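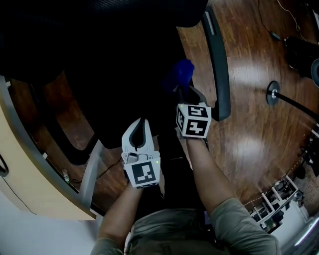 Manuela Marino thought we should drop the flat marker and put a cube on both grippers, as tracking would hold up better when the wrist turns. We kept one of each so we could compare them.

Each gripper did 135 trials at the chair station in Plorkside. The flat marker lost tracking in 10 trials, the cube in 8. That gap is too small to say much – most losses came with fast turns on either one. The cube did feel heavier after some 402 grasps in total, counting practice.

Next term Giorgia Bianchini will rerun the test with slower turns.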